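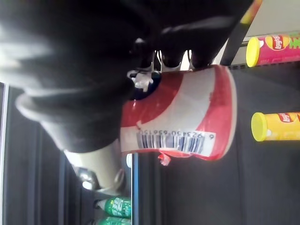 Red and white container in the hand, chip canisters on the shelf behind. Photo: Plutville robotics club

The Plutville student robotics club meets after the last class of the day and goes until the building closes, which used to mean nine and lately means whenever somebody comes up and flicks the lights. I got there at 6:30. No hellos really. Three people on laptops, one on the floor with a cable in her teeth, one eating noodles.

The project is called Vilen. One arm, one hand, a store shelf. The job is to take a product off the shelf, hold it, put it back where a shopper would expect to find it. They're taking it to the Maeng contest in February, student teams only, and the shelf round is worth 400 points.

"Everybody thinks it's the arm that's hard," said the team captain, a junior, who did most of the talking because the others were busy. "The arm is fine. We got the arm to go where we want in like a month. It's the last inch."

What happens in the last inch?

"Everything. You touch it and it rolls. You touch it and the one next to it rolls. You close the hand too early and you knock it over, too late and you've pushed it to the back."

Chip cans are the worst, she says. Light, smooth, and they'll go either way, standing up or on the side. Team rule is that some get laid down and some stay upright, so the hand has to deal with both. The contest people don't say ahead of time how the shelf will be stocked. Soda bottles lying down are easier than you'd think. "They have some weight. They sit there."

The club logs every try. When I asked how many so far, the guy with the noodles turned his laptop around: 1,326. He does the logging. Each one gets a line, what was picked, how it was lying, did it hold. He wouldn't give me a success rate. "Ask me after tonight." Then a minute later he gave me one, almost 75 percent, on cans. "But that's our shelf, our light. Different shelf, who knows."

They need to be higher then that to place, he thinks. Last year's team didn't get out of the first round. None of this year's seven were on it.

I wanted to know about the hand, since it's what you look at. It has several fingers and the team spent most of the fall on how they should close. First idea was all together, like a fist. Second idea, the one they kept, is wrap first and squeeze after.

"Think about how you pick up a can," the captain said. "You don't pinch it. You kind of go around it and then you decide how hard."

And how hard is that?

"Ha. Yeah. That's the fall semester."

Too hard and the can buckles. They have a box of dead ones under the stairs. I saw the box, it's a big box.
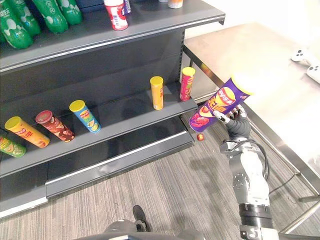

Money comes up a lot. The shelf was bought used from a convenience store that was closing. The software they run for planning the arm's path is their own, on top of a package called Hoveo that the school already had a license for. Groceries come out of club dues. "My roommate thinks I eat chips for a living," said the one with the cable, who handles wiring. She'd finished with the cable by then.

She had the best answer of the night, I thought, when I asked what she'd learned. "Tie stuff down. Leave slack at the wrist. I pulled a connector out in October because I left no slack and the hand turned over and that was it, we were down for a week waiting on a part." She says she checks the wrist cable now before every run. Also in her sleep.

Does she want to do this as a job?

"Wiring, yes. Shelves, I don't know. Maybe I never want to see a shelf."

Around eight they started a set of runs and stopped talking to me. The way it works, one person calls the item, one person watches the arm with a hand near the stop button, one person types. Everybody else keeps back. The captain calls in a flat voice, same words each time, so the log matches up.

Between runs I got one more question in. What's left before February?

"Labels," she said. The judges give credit for putting an item back with the front showing, and right now Vilen can't tell front from back once the can is in the hand. The fingers cover to much of it. They've talked about having it look before it grabs and just remember. They've talked about turning the can at the end, on the shelf, with a nudge.

"We'll try the nudge first, it's cheaper." Then she had to go call the next one.

The club takes new members through the end of the semester. No experience needed, they say, but bring your own laptop.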